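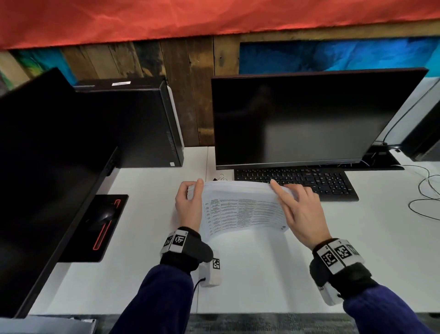

A thick stack of printed pages, with a table on top.

Visit report: the Lightfoot family council at Trornen

Our group went to Trornen in September to see how the Lightfoot family runs its council. Lightfoot makes fittings for doors and windows and is owned through a holding company called Naner. The family doesn't manage the business day to day and hasn't done so for a generation. Several of our members are heading the same way and had asked for a visit to a family that has already got there.

We met in the car park at half past nine and were taken over to the old drawing office, which the council now uses for its meetings. Denise Bunting, who chairs the council, gave the first talk. Malcolm Cheetham spoke for the board as its independent chair. Arwel Gough, the company secretary of Naner, showed us the paperwork and answered most of the technical questions. The programme had promised a tour of the works before lunch, but it was moved to the afternoon to fit with a shift change.

The company and the owners

Lightfoot employs 900 people, most of them at Trornen. Naner holds all the shares in the operating company, and the family holds all the shares in Naner. There are four branches, each going back to one of the founder's children. The branches are not the same size. One has a great many members with small holdings and another is down to a father and daughter who between them own a quarter of the votes.

Denise said this was the main reason the council was set up. Under the old arrangement the larger branch felt it was never listened to and the smaller branch felt it was always being outnumbered at family gatherings. Dividends were argued over at weddings. There was a dispute over the sale of a piece of land by the river which went on for years, and she did not want to go into it except to say that the land was still there.

The council has six seats. Each branch elects one member and the other two are elected by the family as a whole, from any branch. Anyone over 21 who is a shareholder or a direct descendant can vote. Spouses can attend the annual assembly and speak, but they can't vote or stand. This was the point that drew most questions from our side. Denise said the rule had been looked at twice and kept both times, on close votes, and that she expected it to come up again.

Members serve for three years and can be re-elected once. The chair is chosen by the council and must not be a director of Lightfoot or Naner. They had a chair in the early days who sat on both, and Malcolm said that he had found it hard to know which of his colleagues he was talking to.

What the council does

There is a written list, agreed with the board, of what belongs to whom. The council looks after the family charter, the employment policy for relatives, the education fund and the annual assembly. It puts forward two candidates for the Naner board but does not appoint them; that is done by the shareholders on the board's advice. It is consulted on dividend policy once a year. It has no say in prices, products, senior pay or where the company builds.

Malcolm was firm about this last part. He told us that in his first year he had phone calls from family members about a supplier, a car parking charge and the colour of the vans. All such calls now go to Denise. She keeps a log of them and raises anything worth raising when she and Malcolm meet, which they do every month for an hour. We asked if we could see the log and were told no.

The employment policy was handed round. A relative who wants a job at Lightfoot needs to have worked somewhere else for at least three years, must apply for an advertised post and can't report to another relative. Summer jobs for students are exempt. The family members on site at present are a buyer and a toolroom apprentice, the second of whom got in under a special rule for apprenticeships that was added later. Etelka Kiss from our group asked what happens when a relative is doing badly in the job. The reply was that the line manager deals with it like any other case and the council is told only after it is finished. Denise said there had been one such case and that it was unpleasant for everybody.

The charter and how it was written

Arwel took us through the charter after coffee. The first draft was written by a law firm and was sent out to every adult member of the family with a form for comments. He had expected a few dozen replies. There were 488 separate comments, and each was given a number and an answer. The final charter is much shorter than the draft. Most of the legal material was moved into the shareholders' agreement, which the charter refers to but doesn't repeat.

He recommended keeping the two apart. The agreement is binding and was signed by each shareholder after independent advice. The charter is not binding and says so on its first page. In his view people were willing to be more open in a document that could not be used against them in court. Despina Coman, who has drafted a few of these for clients, disagreed with him here. She has seen judges take an interest in a charter that was supposed to have no force, and she thought the wording on the first page should be stronger than it is. Arwel made a note.

The section on share transfers took up the most time. A member who wants to sell must offer the shares first to their own branch, then to the other branches, then to Naner itself. The price is set by an outside valuer once a year with a discount for a minority holding. The size of the discount was the hardest thing to agree and is reviewed every five years. There is a cap on how much Naner will buy back in any one year, so somebody with a large holding could be waiting a long time. Several of us thought the queue could become a problem if a whole branch decided to leave together. Malcolm said the board had modelled it and that the bank had asked the same thing.

Communication

Family members get a letter from the chair every quarter. Accounts, minutes and voting papers are kept on Zimum, the online portal they moved to after some years of sending everything by email. Take-up was slow. Older shareholders can still ask for paper and quite a few do, so the office runs both systems side by side. Arwel would like to stop the paper but does not expect to be allowed to.

Voting on Zimum has worked well for council elections. They had more trouble with the discussion page, which was opened for a year and then shut. Denise told us that a handful of people wrote most of the posts and others stopped reading. Questions now go to a single address and the answers are put up for everyone to see with the name of the person who asked.

Minutes of the council are published to the family in full, apart from personal matters. Minutes of the Naner board are not. A one-page summary is written by Malcolm after each board meeting and he told us it takes him longer than almost anything else he does in the role.

The next generation

The education fund pays for courses in reading accounts and in the duties of a director. It is open from the age of 18. There is also a weekend each spring for the younger cousins, held at a hotel away from Trornen, with a morning on the business and the rest of the time free. Attendance from abroad is poor and travel is now paid for in part.

Two younger members can sit in on council meetings as observers for a year. They get the papers and can speak but not vote. One of last year's observers has since stood for election and lost by a small margin to her uncle.

Lunch and the works

Lunch was sandwiches and soup in the canteen. The tour started at two and covered the foundry, the machine shop and the packing hall. It was noisy and not everyone could hear the guide at the back. The machine shop has been partly rebuilt and the heat from it now warms the offices in winter. We were asked not to take photographs on the floor.

We came back to the drawing office for a last half hour of questions. Etelka asked what the council costs. Members are paid a modest daily fee and the chair gets an annual sum, both paid by Naner and both shown in its accounts. The outside facilitator, used heavily at the start, now comes only for the assembly. Denise thought they had stopped using her a year too early.

Points for our members

Despina and I compared notes on the train. The matters we thought worth taking further were the written list dividing council business from board business, the monthly meeting between the two chairs, and the numbered replies to comments on the draft charter. We were less sure about the buy-back cap and the rule on spouses, and would want to hear from families who have done it another way.

Arwel has agreed to send a blank copy of the employment policy, which will go out with the next mailing. Members wanting the transfer rules should write to him directly, as Naner would like to know who has them. The spring visit has still to be arranged and suggestions for a host can be sent to Etelka.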